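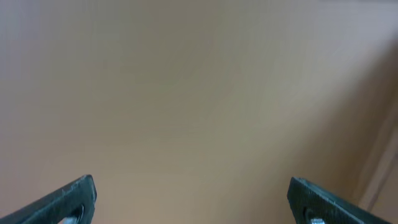

Beige shading toward tan and khaki-brown

Beige is a pale brown color, or a pale yellow one, or a gray that has been left near something warm. The word comes from French, where it was first used for wool cloth in its natural state, neither bleached nor dyed. English borrowed it in the 19th century and has been arguing with decorators over it ever since.

Definition

There is no agreed border between beige and its neighbors. Cream lies on the lighter side, tan and khaki on the darker, and a wide strip of land in the middle is claimed by paint companies. The Brinero paint card lists 3 beiges under names that mention oats, sand and a bay. Şükran Avcı, who mixed colors for the firm, wrote that customers could tell them apart in the store and lost the ability on the drive home.

Light has a good deal to do with this. A beige wall facing north may look gray by day and pink under a lamp, and the owner will often blame the paint.

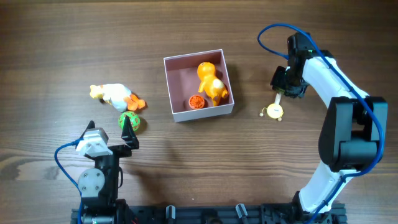
Use in the home

Beige is common in rented housing, where it is chosen to offend the fewest people per gallon. It hides dust fairly well and coffee rather badly. Carpets, blinds and sofas followed the walls, and by the 1980s so had the home computer, whose plastic case tended to turn yellow with age and so became, in a sense, more beige.

The seaside town of Vedport once asked owners along its harbor to keep their house fronts "within the beige family." The rule was dropped in January after Riaan Nkosi, a builder, painted his front door orange and argued that it was a distant cousin.

In speech

As an adjective, "beige" is used of food, music and people, seldom kindly. Hayley Mapplebeck's essay on the subject, "In Praise of Oatmeal," tries to rescue the word and was printed on cream paper.

See also: Buff, Ecru, Khaki, Taupe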